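Don't Sell the Laundry Hamper Yet

By Esi Kwofie
December 24, 2019

Every holiday season somebody asks me when they can buy a robot that tidies up. I have been writing about home machines for a local business paper long enough to have a standard answer: not soon. This year I tried to work out why I keep saying it.

Most of what I was shown this year ran in simulation. The machine, the furniture and the floor all live inside a computer, where a dropped plate costs nothing.

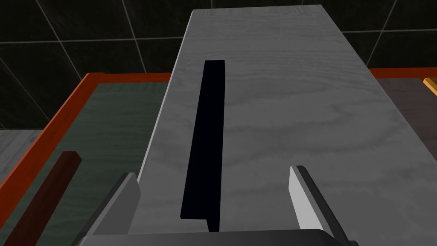
That is a sensible way to start. A small firm called Cevton told me it ran one put-away chore 1,625 times in May before it would let me watch. Of the last 200 runs, 141 ended the way they should. The engineers were pleased, and by the standards of the field they had reason to be. By the standards of my hallway, it is a bad helper.

People hear "chore" and picture something simple. Folding, wiping and putting away are simple for us because we have had hands all our lives. A shop floor is kinder to machines. Mirzaei, a parts supplier I visited in the spring, has one arm that moves the same bracket from the same bin all shift, and it does fine.
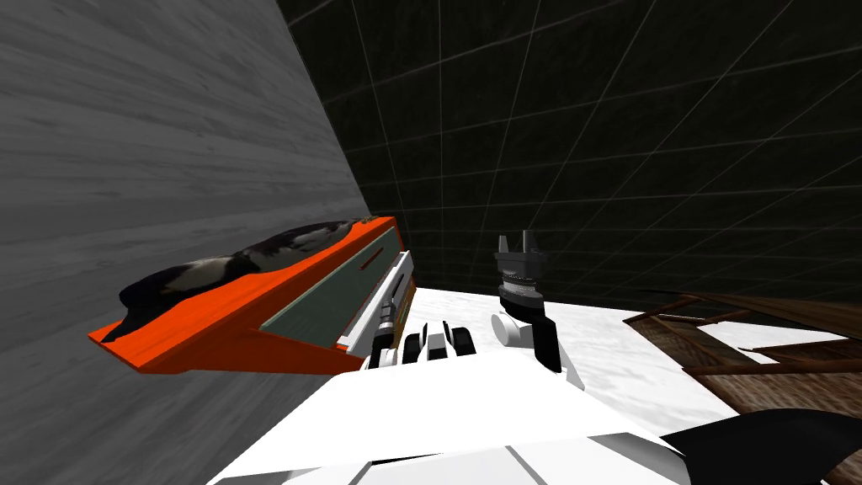
Homes are harder because things get left where they don't belong. A sock ends up behind the radiator and a towel over the back of a chair. Even in a simulated room with hardly anything in it, there can be a crumpled black and white cloth lying on top of the orange thing the robot has its hand at. You or I would pick up the cloth without a thought. A program has to find its edges first, and cloth changes shape every time it is touched.

Horkeo and Elby, two other outfits I spoke to, both promise home trials within 4 years. I hope they make it — my knees would be glad of the help. But I'd want to see one work in a real bedroom, with the lamp off and the dog underfoot, before I paid a deposit.

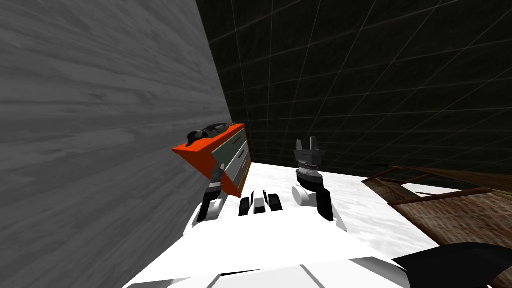
A simulated two-armed robot with one gripper at an orange cabinet and the other raised and empty.

Until then I will keep doing my own drawers, and I'd suggest you do the same.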